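Zorngate Liner Set – README

Maintained by Liudmyla Sydorenko and Vitalii Karpenko, Sollthorpe
Last revision: June

What is in this set

The set has 300 short records about one small household job: the liner of a trash bin in a living room. Each record has its pictures, a text note and a row in the table liners.csv. We collected them in 12 apartments. We wanted material about how a plastic bag sits on a bin, how it folds over the rim, and where it starts to slip. In other collections we found many bins, but the bag was almost never described.

How the notes are written

Every note was written by one person and read by a second person. Zlata Pavliuk wrote most of them. The words below have a fixed meaning in the notes:

collar – the part of the liner that is folded over the rim
fold – any crease in the collar that is longer than a finger
contact – something touches the liner or the rim
content – what lies inside the bin, named only if the annotator is sure

If the annotator is not sure, content is "unknown" and the guess goes to the field remark. Please do not join these two fields. A dark thing in a dark bin is easy to name wrongly, and we prefer an empty answer to a false one.

Columns in liners.csv

record_id, apartment, liner_type (clear, black, white, other), collar (full, partial, none), contact (yes, no, unclear), content, furniture_near, remark

Clear liners

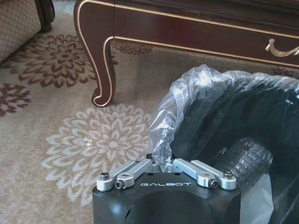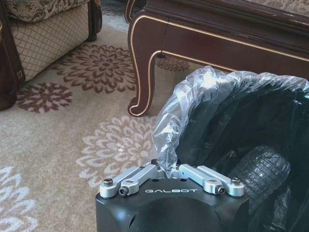
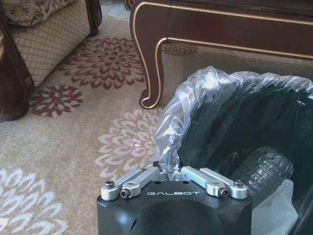 Clear liners are the most difficult group. They reflect the light, so a fold and a reflection can look the same – for this reason the two readers disagreed here more often than with black or white liners. Yevhen Polishchuk checked the disagreements again, and his decision is the one in the table.

Known problems

The apartments 4 and 9 have the same spelling of the living room label, so please filter by number. In furniture_near we wrote "coffee table" and "low table" for the same kind of object until the second revision, and old copies still have both. Bin volume is missing, we did not measure it.

Splits

Training, validation and test are divided by apartment. No apartment is in two splits.

Use and contact

Free for research and teaching. Please name the set as "Zorngate Liner Set" and tell us which revision you used. Corrections to the notes are welcome, send the record_id and the new text to Liudmyla.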